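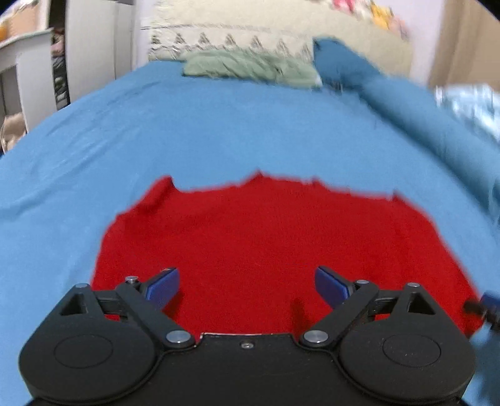 3.2 Folding surfaces in the home

Participants in the Trostthorpe households were asked where they folded knitwear after laundering. Of the 267 adults who returned the form, 109 named the bed as their main folding surface. The rest used a table, a sofa, the floor or their own lap. Few owned a board or stand meant for the job.

The bed has clear advantages. It is wide enough for a sweater to lie with both sleeves out, and in most of the bedrooms we visited it stood within a few steps of the closet or shelves. Its weakness is that it is soft. A fine knit laid on a mattress follows every dip, and the top edge of the garment tends to ride up when the body is smoothed. Bedding adds to this. Respondents who folded over a loose sheet reported more refolding than those who pulled the sheet tight first.

Figure 4 shows a red knit garment laid flat on a light blue sheet, with pillows at the head of the bed and white storage furniture along one side. The upper edge of the knit is uneven and one corner is raised. We scored this as "spread, not squared" on the Clememow scale, the middle of its five grades.

Figure 4. Knit garment spread on a made-up bed.

Storage affected the fold people chose. Open shelving went with a flat, wide fold, and narrow gaps went with a tighter one, since a wide stack slumps when it is pushed in sideways. Households that kept sweaters in drawers mostly rolled them. The Nakajima form did not ask about hanging, and we added a question on it in March, after the first 60 visits were complete. Those early homes are left out of Table 5.

We did not weigh garments or record fiber content. Both would be worth adding to a later survey.

Comments (3)

ullorari_reader: Was the sheet pulled tight or left loose in the homes you visited, or is that only from the form?

knitsandpurls: I fold on the ironing board. Did that go under "table"?

M.T.: Table 5 is missing from my copy.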